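The Long Table at Trollovside
A small gallery by Paula Matei

Anyone who has ever shared a workroom will know that there is always one table where everything ends up. Ours is the light wooden one, and I have grown terribly fond of it. It came up from the old Brestetti shop when they closed the front room (Tincuța Coman and I paid 70 for it between us, which I still think was a bargain) and it has been glued on, painted on, eaten off and leaned on ever since. There are prettier tables in the building, but I can't think of one that gets more use!

I've been meaning to put up a page about it since November, when we had the big sort-out of the craft shelves and the supper things got thoroughly mixed in with the making things. Plates are handy for both, of course. A paper plate is just as happy under a slice of something as it is under a tool, and I have given up trying to keep a separate pile for each. The shallow white trays at the back were Tincuța's idea, as somewhere for papers and packets to live so that they don't wander, and I must say they have done the table a world of good.

You'll find the same old friends turning up again and again: the red plate, the blue cup, the patterned oven mitt. I do like seeing where they have got to.

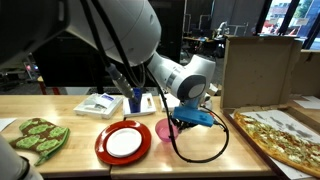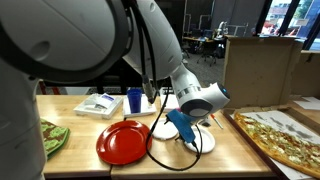
The red plate, the blue cup on its white tray and the green patterned oven mitt, in both pictures. The pizza box is in both, the pink bowl in the first, the blue glue gun in the second.

The red plate is my favourite thing on the table, if I'm allowed one. It used to be part of a set at home and it is the only one that made the move with me, so it gets brought out for absolutely everything, suppers and stray buttons alike. Tincuța prefers the pink bowl. She says it is exactly the right size for olives, and I say it is exactly the right size for beads, and so far we have managed to take turns.

A few of you asked after the last gallery about glue guns, so I'll just say what we do here. Put a plate underneath it, stand it somewhere the cord can't be caught by a sleeve, and have your pieces laid out before you switch it on. I learnt the last part while making the paper lanterns for Hetadby, when I had the glue ready and the handles still in a drawer downstairs.

Pizza evenings carry on through the winter, starting at 6 o'clock, and the Ghiță lot have promised to bring something sweet. Do bring your own cup if you are particular about cups. If you have pictures of the table from other evenings, pass them to me or to Tincuța and I'll add them to the next page, which will be the one with the lanterns.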